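Clidik bench cell - setup and care notes
Maintainer: Paloma Ambrose
Last revised: 10 May 2018

Covers the right-hand arm at the Ulside bench only. Cletus Haverford keeps the notes for the second arm.

Start-up
1. Clear the board and check the base clamps.
2. Power the arm and wait for the green lights on the joints.
3. Load profile 724. Profile 548 is for the old fingers - don't use it.
4. Run the homing routine 3 times before any fruit goes out.

Care
Wipe the finger tips after each session. Check the clamp bolts every 92 hours of run time and write the result in the log.

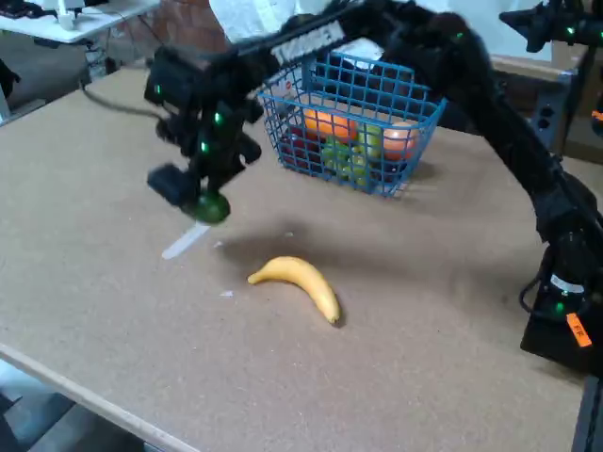
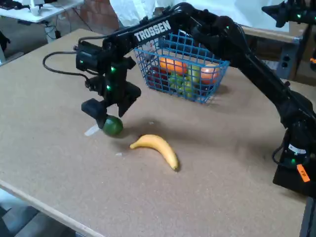 Cable slack is the usual cause of a bad wrist reading on this arm. Too little and the plug works out of its socket, too much and the loop snags on the fingers. With the wrist low over the board, as it is with the lime in the gripper, the black cable should curve clear of the fingers and stay off the fruit. Move the wrist through its full range by hand with the power off, then tighten the tie at the elbow. The ties are due for replacement in October. Spares are in the Vondanness box.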